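Dellitdale log: moving the planner off the old box

March 14, 2026

I finally cut the shape-sorter task over to the new planner. The old one was a pile of Python I wrote last September, and it replanned the entire arm path whenever the pose estimate moved by more than 2 mm. With a noisy estimate that meant it was replanning nearly all the time.

The new setup has two nodes. Jadum does perception and publishes a pose and a shape class for each peg. Luo takes those, picks a target hole and sends waypoints to the controller. They share one config file, which has saved me some grief already.

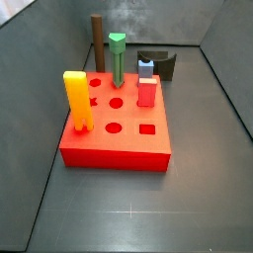

Fixed camera view, two pieces on the floor behind the board.

Perception was the slow part. Colour thresholding did fine on the yellow and green pegs and badly on red ones over a red board, so I dropped it and went to a small segmentation model. I labelled 220 stills by hand over a couple of evenings. Brown on dark grey needed a longer exposure, and I had to turn off auto white balance or the classes drifted.

Yichen Hou suggested using the wrist camera only for the final approach and trusting the fixed one for everything else. I had been fusing both the whole way down and getting a jump in the estimate at the handoff. Doing it Yichen's way took out a few hundred lines.
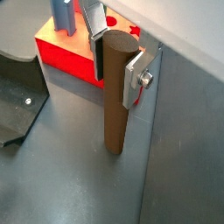 Why not calibrate once and run open loop?
Because the board isn't bolted down, and a peg that catches on the rim of a hole can shift it. Luo reads the board pose again before each insert.

Grasp checks are simple. If the finger gap after closing matches the peg width in the config, carry on. If it doesn't, open, back off and ask Jadum for a new pose. I tried motor current as well, but the threshold was different for every peg and I got tired of tuning it. 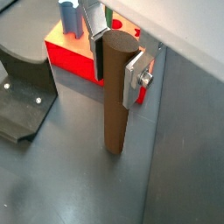

The planning timeout is 800 ms now. Anything over that gets logged with the start state so I can replay it offline. Most of the bad ones were goals too close to a wall, where the collision margin left the wrist with nowhere to go. I shrank the margin for the housing and left the fingers alone.

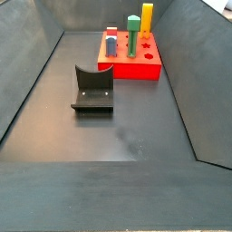 Replay lives in the Lamville repo under tools. It steps through a log one message at a time and will dump the planner state to a text file if you ask it to. There are 118 logs in there at the moment, a fair few of them junk from before I fixed the clock offset between the two cameras.

Next job is the retry logic, which still forgets which hole it tried last.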